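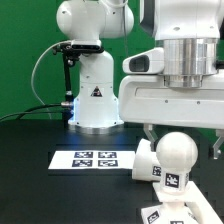
A reader of an earlier draft asked whether the color of the table and backdrop mattered at all, given that the markers are black and white and the detector throws color away in its first step. Another remarked that plain office paper had always been good enough.

3.2 Table, backdrop and printed sheets

We take the two remarks in turn. The detector does work on gray values, but the people who check its output by hand do not. With a black top and a green backdrop, the edge of the table is easy to find, and a white sheet stands out from both. In our first room at Tradcombe the table was pale gray and the wall behind it was off-white. Annotators there often placed the corner of a sheet slightly outside its true position, mostly along the side facing the window. The room used for the present work has a black table and a green backdrop, and we kept the same colors throughout.

The backdrop has a drawback. Green light spills onto white surfaces near it, and paper picks up a faint tint. This does not disturb the black squares of a marker, but it shifts the white cells enough to matter if a fixed threshold is used. We used a local threshold for all results in Section 4.

Paper turned out to be the larger question. Plain office paper curls at the corners within a day or so of printing, and a curled corner changes the apparent shape of a square seen at a low angle. We compared the office paper with a heavier uncoated stock from Studley and a coated stock sold by Zindon. The coated stock stayed flattest. It also gave bright reflections under the ceiling lights, and at some positions on the table a whole row of cells was lost. We settled on the uncoated stock and printed 17 sheets from a single file on one laser printer.
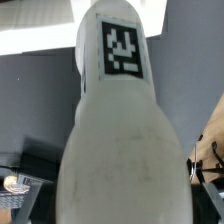 Each new sheet was left under a flat board for up to 20 minutes before it was first used. After that it was stored flat in a drawer. Sheets with a visible crease were discarded, even when the crease ran only through the margin. We did not laminate any of them. Laminate gave the same reflections as the coated stock, and air trapped under the film made small bumps.

The white border around a marker needs as much care as the pattern. When two black squares are printed close together, the strip between them can blur to gray at a distance, and the detector may merge the two outlines. Björklund, our second site, had first used a narrower strip and changed to our layout in March. The two sites now print from the same file.

A sheet with four markers has one practical advantage over a single large square. If a hand or a tool covers one marker, the position of the sheet can still be worked out from the others.

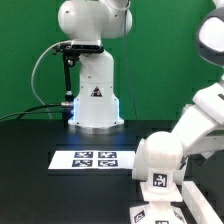 Figure 2. Printed sheet with four square markers in a two-by-two grid on the black tabletop.

The printed size of each sheet was checked with a steel ruler along both sides. Printer scaling was the most common fault, and it was usually caused by a "fit to page" setting left on from an earlier job. Sheets that failed the check were printed again.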